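Art Director, Print and Exhibitions
Hovland Studio, Tarnholm

Hovland is looking for an art director to join its print and exhibitions team. We design books, record sleeves, posters and gallery shows for publishers, labels and museums. The position is full time, based in our Tarnholm office, and reports to creative director Catarina Rebelo.

The first project will be the catalog and wall graphics for a show of 138 music posters, opening in March. After that you will share the Flirkska magazine account with Marisol Villca, who handles photography and picture research.

What you will do
Develop layouts and type for print, from first sketch to press check
Commission illustrators and photographers and keep them on budget
Present work to clients, usually with Walter Zapata from accounts

What we ask for
At least 5 years in editorial, music or fashion design
A good working knowledge of color printing and paper
Comfort with cutting, pasting and retouching by hand as well as on screen

A degree is not required. Two days a week can be worked from home once the first show is open. 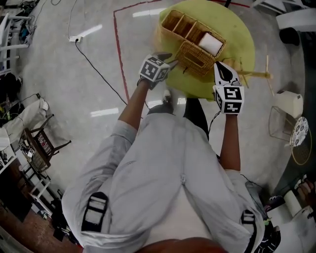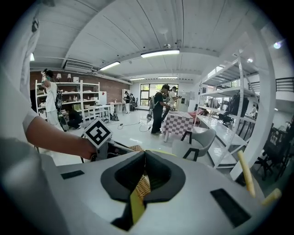
At the round table.

To apply, send a portfolio of no more than 20 pages, a resume and a short cover letter to Maritza Betancur, Hovland, Room 203, Tarnholm. PDF files are fine. Please name the role you held on each group project. Applications close September 8, 2025. Interviews are held in person and travel costs are paid up to $100.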